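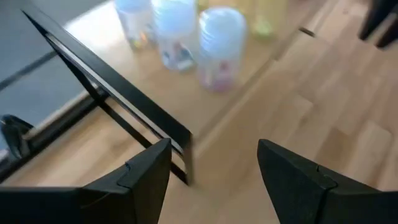 Ticket 176: stand will not stay where it is put
Opened by: Bernardo Louro
Assigned to: Américo Salgado
Priority: low (raised to medium by Bernardo, lowered again by Américo)

Bernardo, 9:40
The black metal stand creeps across the wooden table whenever anything goes on it. I have had 5 of these from Wevwood and this is the only one with ambitions to travel.

Américo, 10:15
Which way up are you using it? Wide strip on top, thin bar on the table.

Bernardo, 10:22
I have owned a stand before. Wide strip on top.

Américo, 11:05
Please wipe the tabletop and the underside of the bar with a damp cloth, let both dry, and try again. Did anyone polish that table?

Bernardo, 11:30
Define polish. There may have been some Lutireck in December. It was a generous coat.

Américo, 11:34
OK. Dish soap and warm water, twice, then put the stand back.

Bernardo, 2:10
Done. With the big catalog on it, it moved 55 mm in an hour. Before the soap it was 106. I suppose that counts as nearly half fixed.

Américo, 2:25
Sending two stick-on rubber strips from the Sampaio store room. Put one at each end of the lower bar and leave overnight before loading it.

Status: waiting on customer, who is waiting on rubber strips
Related: ticket from Restircombe, same stand, glass desk, closed without reply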